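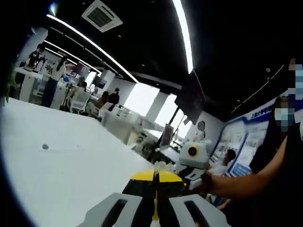
Who Clears the Shared Table?
Project report, Liliana Ruggiero
Thursday, December 5, 2019

1. Why I picked this

Our course guide says that a big shared worktable "encourages exchange between groups." I have worked at shared tables for two years and mostly what I have exchanged is trash. The project started from a simple doubt: does a large white tabletop in an open workroom get people to work together, or does it just fill up until somebody needs the space?

The guide leans on a brochure from Havport, a furniture seller, which promises a table that "stays clear by design." The brochure gives no source for that. I wrote to ask and got a second copy of the brochure.

2. What I did

I kept a log on the shared table over 11 visits, all in the afternoon. At each visit I wrote down what was lying on it, whether anybody was working there, and who took things away when they left. Italo Zanetti kept a separate log on the same visits without seeing mine, and we compared at the end. We sorted the items into equipment (boxes, cables, tools), paper (notes, tissue, wrappers) and personal things (cups, bags, coats).

I did not ask people to sign anything or change how they worked. I did tell them what I was doing, and this is the first weak point in the project. People who know you are writing down their wrappers pick up their wrappers.

3. What the logs show

Between us we logged 58 items. Equipment made up the largest group, and most of it was in use or waiting to be used, so calling it clutter would be unfair. Paper was the next group and it behaved differently. A box with a cable attached has an owner. A crumpled bit of paper does not, and both logs have cases where one stayed put while people worked next to it.

Italo and I disagreed on 10 items. Nearly all of those were arguments over whether a thing was "left" or "parked." He counts a cup as parked if its owner is still in the building. I don't.

As for exchange between groups, I logged three conversations across the table that had anything to do with work. One was a request to move a bag.

4. The white surface

Parisi's handbook on workroom planning, which we were assigned, says a white top keeps people tidy by making dirt visible. I found marks and smudges easy to see and rarely wiped. Seeing a mark and doing something about it are separate steps, and the handbook treats them as one.

5. Problems

Eleven visits is a small number. There were no mornings and no weekends. I also had no second table to compare with, so I can't say that a smaller or darker one would do any worse. The course guide asks for "a recommendation of benefit to over 1,000 students." I don't think my data can carry that.

6. What I would do next

In January I would like to repeat the log with the visits unannounced, if the department allows it, and add a trash can within arm's reach for half of them. My guess is that the can will matter more than the table. I would want to see the numbers before anyone buys either.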